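Home | Program | Authors | Venue | Registration

How to Prepare and Upload a Poster for the Gultis Networking Workshop

Print this page | E-mail this page

Authors of accepted posters should follow the steps below. Posters are shown in the Esteves Room for the full length of the workshop.

1. Sign in to the submission system with the e-mail address used for your abstract. Choose "Final Materials" and enter your paper number.

2. Set the page to portrait. Text must be readable at a distance — a body size of 40 points is advised.
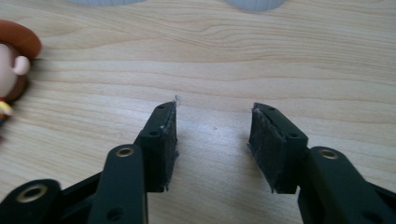
Export the file as a PDF with all fonts embedded. Images should have a resolution of at least 200 dpi.

3. Upload the PDF and a summary of no more than 217 words. The summary will appear in the printed booklet. Check the author names and their order before you confirm. 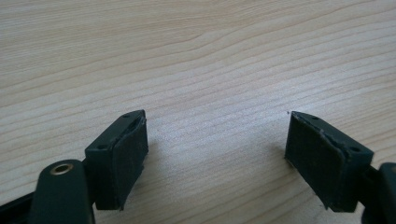

4. Bring your printed poster to the registration desk on the first morning. Staff will give you a board number and 8 pins.

Uploads close on 2 Aug 2026. Requests for changes after that date should be sent to the poster chair, Ehsan Minhas.

Related items
Travel Grants for Students
Getting to the Plorwood Center
Demo Session: Power and Network Access
Drestine Best Poster Award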